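검색어를 입력하세요 검색

플룰테오 어린이 과학 교실
선은 왜 혼자 두면 엉킬까

글 심채원

지난 방학에 서랍에 넣어 둔 이어폰을 떠올려 봅시다. 넣을 때는 분명히 얌전한 줄이었습니다. 누가 서랍을 연 적도 없고, 고양이가 들어간 적도 없습니다(고양이는 부인하겠지만요). 그런데 꺼내 보면 국수를 삶다가 포기한 것 같은 덩어리가 나옵니다.

어른들은 이럴 때 "누가 이렇게 해 놨어?" 하고 묻습니다. 그 자리에 있던 어린이가 보통 범인이 됩니다. 오늘은 여러분의 억울함을 조금 덜어 드리려고 합니다. 아주 다 덜어 드리지는 못합니다. 끝까지 읽으면 왜 그런지 알게 됩니다.

엉킨 것과 묶인 것

엉킴과 매듭은 비슷해 보여도 다릅니다. 신발 끈을 묶으면 매듭이 생깁니다. 우리가 일부러 만든 것이고, 어떻게 푸는지도 압니다. 한쪽 끝을 쭉 당기면 풀리지요. 급할 때 엉뚱한 쪽을 당기면 더 조여지고요.

엉킴은 줄이 제 몸이나 옆에 있는 줄과 이리저리 겹친 상태입니다. 겹쳐 있기만 할 때는 살살 흔들어도 풀어집니다. 그러다가 줄의 끝이 어느 고리 속으로 쏙 들어가면 그때부터는 진짜 매듭입니다. 서랍 속 덩어리에는 대개 두 가지가 섞여 있습니다. 겉은 느슨한 엉킴이고 속에는 단단한 매듭이 숨어 있어서, 처음엔 잘 풀리다가 거의 다 됐다 싶을 때 꼭 막힙니다.

매듭이 생기는 순서

줄이 엉키려면 움직임이 있어야 합니다. 가방 속에 든 충전선을 생각해 보세요. 여러분이 걸으면 가방이 흔들리고, 버스를 놓칠 것 같아서 뛰면 훨씬 더 흔들립니다. 그 안에서는 이런 일이 벌어집니다.

먼저 줄이 좁은 곳에서 둥글게 말립니다. 길쭉한 몸이 작은 주머니에 들어가려면 어쩔 수 없습니다. 둥글게 말린 줄은 고리를 여러 겹 만듭니다. 다음으로 가방이 흔들리면 줄의 끝이 이리 갔다 저리 갔다 합니다. 줄의 가운데는 양쪽이 다 붙잡혀 있어서 멀리 못 가지만, 끝은 한쪽만 붙어 있으니 자유롭습니다. 그러다 끝이 고리 위로 넘어가고, 옆 고리 밑으로 들어가고, 다시 위로 나옵니다. 머리카락을 땋을 때 하는 일과 아주 비슷합니다. 다만 예쁘게 하려는 마음이 없을 뿐입니다.

그럼 흔들리다가 저절로 풀릴 수도 있지 않을까요? 좋은 질문입니다. 그럴 수도 있습니다. 하지만 잘 안 됩니다. 가지런한 모양은 몇 가지밖에 없는데 엉킨 모양은 셀 수 없이 많거든요. 아무렇게나 움직여서 어떤 모양이 될지 정한다면, 엉킨 쪽이 뽑힐 가능성이 훨씬 높습니다. 카드 한 벌을 순서대로 맞춰 놓고 바닥에 던져 보세요. 주워 모았을 때 다시 순서대로일 거라고 기대하는 사람은 없습니다. (던진 카드는 던진 사람이 주워야 합니다. 이건 과학이 아니고 우리 집 규칙입니다.)

잘 엉키는 줄, 덜 엉키는 줄

모든 줄이 똑같이 말썽을 부리지는 않습니다.

길이부터 봅시다. 짧은 줄은 고리를 만들 몸이 모자랍니다. 손가락만 한 끈은 아무리 흔들어도 매듭이 잘 생기지 않습니다. 반대로 긴 줄은 고리도 많고 넘어 다닐 데도 많습니다. 집에 긴 충전선이 있다면 침대에 누워서도 쓸 수 있어 편합니다. 대신 그 편리함의 값을 서랍 앞에서 치르게 됩니다.

다음은 뻣뻣함입니다. 굵고 뻣뻣한 줄은 작게 구부러지기를 싫어합니다. 진공청소기의 굵은 호스가 작은 매듭으로 묶이는 걸 본 적은 없을 겁니다. 가늘고 부드러운 줄은 어디로든 휘어지니 아무 고리에나 들어갑니다.

겉이 얼마나 미끄러운지도 중요합니다. 고무처럼 끈적한 겉면은 서로 스치면 딱 붙잡고 놓아주지 않습니다. 이렇게 서로 닿은 것들이 미끄러지지 못하게 막는 힘을 마찰력이라고 합니다. 마찰력이 없으면 신발 끈도 묶이지 않고 연필도 손에서 빠져나갈 테니, 너무 미워하지는 맙시다.

마지막으로 좁은 상자는 어떨까요? 상자가 아주 꽉 차 있으면 줄이 움직일 틈이 없어서 오히려 덜 엉킵니다. 널널한 상자에 줄을 넣고 마구 흔드는 것이 제일 나쁩니다. 그런데 우리가 쓰는 책가방이 대개 그렇습니다. 공책을 다 챙겨 넣으면 꽉 찰 텐데 말입니다.

색깔은 도움이 될까

여러 줄이 한꺼번에 엉켰을 때는 색깔이 고마워집니다. 검은 줄만 잔뜩 있으면 지금 손에 쥔 줄이 저쪽으로 나온 그 줄인지 다른 줄인지 알기 어렵습니다. 눈으로 따라가다가 겹친 데서 슬쩍 다른 줄로 갈아타 버리지요. 줄마다 색이 다르면 그런 일이 줄어듭니다. 노란 줄은 어디로 숨든 노란 줄로 나옵니다.

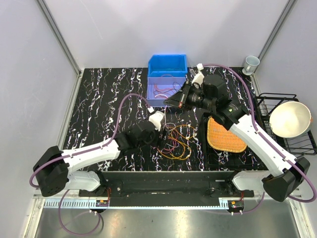

그렇다고 색이 매듭을 풀어 주지는 않습니다. 알록달록한 덩어리도 덩어리입니다. 조금 덜 지루할 뿐이지요. 그래도 풀 때 "이번엔 빨간 줄만" 하고 정할 수 있다는 건 큰 장점입니다. 한 번에 한 줄만 생각하면 머릿속까지 엉키지는 않으니까요.

푸는 법

이제 실전입니다. 시작하기 전에 꼭 지킬 것이 있습니다. 콘센트에 꽂혀 있는 선은 만지지 말고 어른에게 뽑아 달라고 하세요. 겉이 벗겨져서 속의 금속이 보이는 선도 만지지 않습니다. 그런 선은 풀 게 아니라 어른에게 알려야 합니다.

1. 넓은 데로 갑니다. 무릎 위에서 풀면 한쪽을 푸는 동안 다른 쪽이 흘러내려 다시 엉킵니다. 식탁이 좋습니다. 밥 먹을 시간은 피하세요.

2. 당기지 않습니다. 여기가 제일 어렵습니다. 엉킨 줄을 보면 사람은 이상하게 양쪽으로 힘껏 당기고 싶어집니다. 당기면 고리가 작아지고 마찰력이 커져서 매듭이 돌멩이처럼 단단해집니다. 당긴 사람은 잠깐 속이 시원하고 그다음부터 계속 후회합니다.

3. 덩어리를 부풀립니다. 손가락으로 살살 벌려서 고리를 크게 만듭니다. 솜사탕을 뜯는다고 생각하세요. 줄과 줄 사이에 틈이 생기면 느슨하던 부분은 이때 많이 풀립니다.

4. 끝을 찾습니다. 매듭은 끝이 들어가서 생겼으니 끝이 나와야 풀립니다. 끝 하나를 골라 들어온 길을 거꾸로 따라가며 빼냅니다. 위로 넘어왔으면 아래쪽 줄에서 들어 올리고, 밑으로 들어갔으면 다시 밑으로 빼 줍니다.

5. 빠져나온 부분은 옆에 따로 치워 둡니다. 덩어리 위에 다시 올려놓으면 처음부터 해야 합니다. 제가 해 봐서 압니다.

플러그처럼 끝이 뭉툭한 선은 고리를 더 크게 벌려야 나옵니다. 화가 나면 잠깐 물을 마시고 오세요. 덩어리는 어디 가지 않습니다.

덜 엉키게 넣는 법

풀었으면 이제 다시 안 엉키게 해야겠지요. 비결은 앞에서 이미 나왔습니다. 끝이 돌아다니지 못하게 하고, 고리가 움직이지 못하게 하면 됩니다.

줄을 손바닥 크기로 둥글게 말고 가운데를 천 끈으로 한 번 감아 주세요. 빵 봉지를 묶던 끈도 괜찮은데, 속에 철사가 든 것은 너무 꽉 조이지 않도록 합니다. 휴지 심에 쏙 넣어도 됩니다. 심 하나에 줄 하나입니다. 두 개를 넣으면 둘이 친해집니다.

선을 팔꿈치에 걸고 빙빙 감는 방법은 멋져 보이지만 권하지 않습니다. 감을 때마다 줄이 조금씩 비틀리기 때문입니다. 비틀린 줄은 풀어 놓았을 때 꼬불꼬불 말리고, 말린 줄은 고리를 만들고, 그다음은 여러분도 압니다. 줄이 말리고 싶어 하는 방향을 손으로 느끼면서 그쪽으로 천천히 말아 주는 편이 낫습니다.

그다음엔 상자에 넣습니다. 속이 비치는 상자면 뚜껑을 열지 않고도 무엇이 들었는지 대강 알 수 있어서 편합니다. 물론 안 묶고 던져 넣은 줄은 비치는 상자에서도 엉킵니다. 엉키는 모습이 밖에서 잘 보인다는 점만 다릅니다.

집에서 해 보는 실험

준비물은 뚜껑 있는 플라스틱 통 하나, 부드러운 끈, 가위, 그리고 시끄러워도 참아 줄 가족입니다.

끈을 세 가지 길이로 자릅니다. 하나는 11센티미터, 하나는 63센티미터, 하나는 99센티미터로 합니다. 먼저 가장 짧은 끈을 통에 넣고 뚜껑을 닫은 뒤 열을 셀 때까지 데굴데굴 굴립니다. 뚜껑을 열고 끈의 양 끝을 잡아 살며시 들어 보세요. 매듭이 생겼으면 공책에 동그라미, 안 생겼으면 가위표를 그립니다. 같은 끈으로 여러 번 되풀이한 다음 나머지 끈도 똑같이 해 봅니다.

굴리는 시간과 빠르기는 매번 비슷해야 합니다. 긴 끈일 때만 신나게 굴리면 길이 때문에 엉켰는지 신이 나서 엉켰는지 알 수 없습니다. 그리고 한 번만 해 보고 결론을 내리지 마세요. 긴 끈도 운이 좋으면 멀쩡하게 나옵니다. 결과가 예상과 다르게 나와도 고쳐 적지 않습니다. 고쳐 적으면 공책은 깔끔해지지만 실험은 아무것도 아니게 됩니다.

끈 대신 뻣뻣한 줄이나 털실로 바꿔 볼 수도 있습니다. 통을 더 작은 것으로 바꾸면 어떻게 될까요? 먼저 짐작을 적어 두고 해 보세요.

엉켜서 좋은 것들

줄에게도 변명할 기회를 주어야 공평합니다. 뜨개질한 목도리는 따지고 보면 실이 아주 질서 있게 얽힌 것입니다. 그물도 그렇고, 새 둥지도 가는 가지와 풀이 서로 걸려서 모양을 지킵니다. 등나무 줄기나 풀로 짠 깔개도 줄기를 위아래로 번갈아 넘겨서 만듭니다. 가방 속 이어폰이 하는 짓과 재료는 비슷한데, 순서를 정해 놓고 했다는 점이 다릅니다. 우리 몸의 세포 속에도 디엔에이라는 아주 길고 가는 것이 접혀 들어 있는데, 세포에는 이것이 꼬이면 풀어 주는 일꾼까지 따로 있습니다. 부럽지요. 우리 서랍에는 그런 일꾼이 없습니다.

그러니까 누가 "이거 누가 이렇게 해 놨어?" 하고 물으면 이렇게 대답할 수 있습니다. "길고 부드러운 줄이 흔들리면 원래 엉켜요." 맞는 말입니다. 그러면 어른은 "그럼 왜 안 묶어서 넣었어?" 하고 물을 겁니다. 이 질문에 쓸 만한 대답은 저도 아직 찾는 중입니다.

낱말 풀이

마찰력: 맞닿은 두 물체가 서로 미끄러지는 것을 막는 힘.
고리: 줄이 둥글게 휘어 가운데에 구멍이 생긴 모양.
매듭: 줄의 끝이 고리를 지나가서, 끝을 다시 빼지 않으면 풀리지 않는 것.

문의하기 | © 플룰테오 어린이 과학 교실 | 맨 위로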